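Chapter 7

Declaring the Task: Rules for Simulated Trials of Domestic Robot Arms

Last updated: 3/15/25

7.1 Purpose of this chapter

The earlier chapters dealt with rules for a physical arm at work in a physical room: guarding, stopping distances, the training of operators and the keeping of logs. Much of the work that leads up to a domestic product now takes place in simulation, and a body of good practice has grown up for that work as well. The student who goes on to write or audit a test plan will need to know both.

A simulated trial carries no risk of injury. It does carry the risk of a false record. A supplier may report that an arm completed a task 900 times, and the figure will mean little unless the reader can find out what the arm was asked to do, what stood in its way, and what counted as completion. The rules in this chapter are concerned almost wholly with those three matters.

We shall follow the Drakar Code for Simulated Household Trials, which is used at the Trenport and Dumton test houses and has been adopted in part elsewhere. Where the Code is silent, we note the usual practice at Trenport.

7.2 The declared scene

Before any trial is run, the test house must lodge a scene declaration. This names the room, its fixtures, the surface on which the work is to be done, the position of the robot base, and each loose object within reach of the arm. An object that is present but has no part in the task must still be declared. Such objects are called bystanders in the Code, and they are the cause of a great many disputed results. A gripper that closes on a target in open space may fail on the same target when a second object lies against it.

Work surfaces need not be tables. The Code asks that at least one trial in each series use a surface not meant for handling work, such as a stair, a window ledge or the closed lid of a fixture.
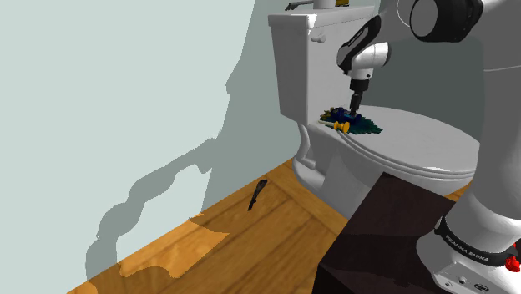
Marinho objected to this clause when the Code was in draft, arguing that no household would ask an arm to sort small articles in such a place, and that test hours would be better spent on kitchens. The reply given in the published notes was that households leave things wherever there is a flat space, and that an arm sold for general use will meet them there. The clause was kept. Marinho's further point, that results from unusual surfaces should be reported apart from the rest, was accepted and now forms part of section 4 of the Code.

7.3 Clearance and contact

A declaration must also state which contacts are permitted. Three classes are used. Intended contact is contact between the gripper and the target. Tolerated contact is contact with a bystander or a surface that leaves it within its declared limits of movement. All other contact is a fault, and must be logged as one even where the task is later completed.

Clearance is measured for the whole arm. Beginners tend to watch the fingers and neglect the elbow, which in a small room may pass closer to a wall or a fixture than the gripper ever does. In one series at Dumton, 287 of 3336 trials were first passed and then marked as faults on review, when the upper links were checked against the walls of the room. The controller had been given limits for the wrist alone.

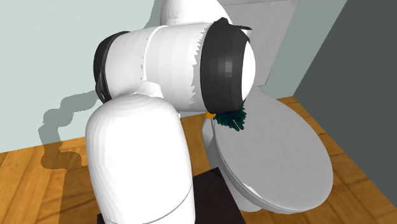
Figure 7.2. Arm bent at the elbow above a closed lid, in a simulated room.

The reviewer should therefore ask for at least two views of each trial, one of which shows the links above the wrist. Where a link hides the gripper from one camera, the second must be placed so that the point of contact can be judged. Faults in the drawing of a surface, such as ragged edges at a joint, are to be noted but do not in themselves make a trial void.

7.4 Objects of mixed form

Test sets made up only of blocks and cylinders are no longer accepted at Trenport for a full series. The set must include rigid objects of uneven outline, objects made of more than one part, and at least one object whose extent is much greater than the part that can safely be held. Feathers, brushes and cloths are common choices.
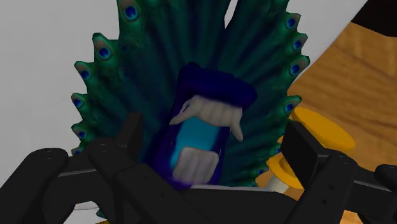

For each object the declaration gives a grasp region and, where needed, a region to be avoided. The two should be marked on the model itself and not merely described in words, as written descriptions have been read in different ways by different houses. A series of 700 trials may pass through several hands before it is reviewed, and the last reader must be able to apply the same test as the first.

Section 7.5 sets out the form of the declaration in full. Students should have a copy of the Code to hand before going further, and should note that the numbering of its clauses was changed in the February revision.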